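Slide 4: Why your floor squeaks

OK, quick show of hands, who has a squeaky stair at home? (Wait. Let them groan.) Mine was step 13 and I lived with it all through November before I crawled under there with a flashlight.

Tell the Trernov house story, but keep it short! Almost 20 loose nails, and Ekrem Uysal still wanted to rip the whole thing out.

Wood moves with the seasons, mostly across the grain and hardly at all along it, so leave it a little room, please.
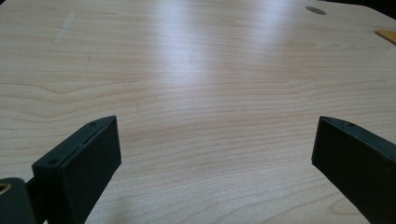

Slide 5: Screws, glue, patience

Hold up the long screw. Pilot hole first, always. Then the bit about me splitting a tread in front of Deepika Sastry (pause for laughs).

Questions, 10 minutes.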